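Drawer liners, second attempt

The felt I put in the tool drawers last December has been pulled out. It held metal chips and soaked up cutting oil, and the 30 mm sockets still slid to the back every time a drawer closed. The replacement is 3 mm nitrile sheet from Plurncombe, cut 18 mm short on the front edge so the lip stays clear.

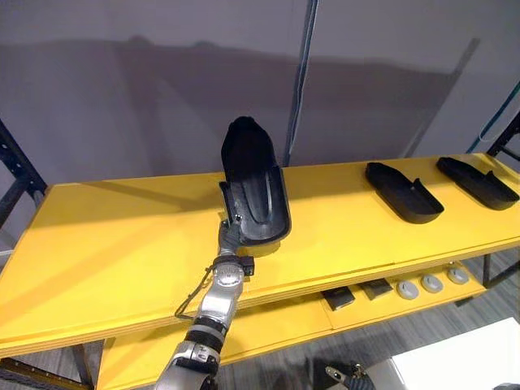

Black molded tray, long groove down the middle.

Adhesive was a mistake the first time. The new sheet lies flat under its own weight - no glue, no tape - and lifts out for washing. Drawer four still binds on the left runner. I have a pair of Jatus slides on order and will measure again when they arrive.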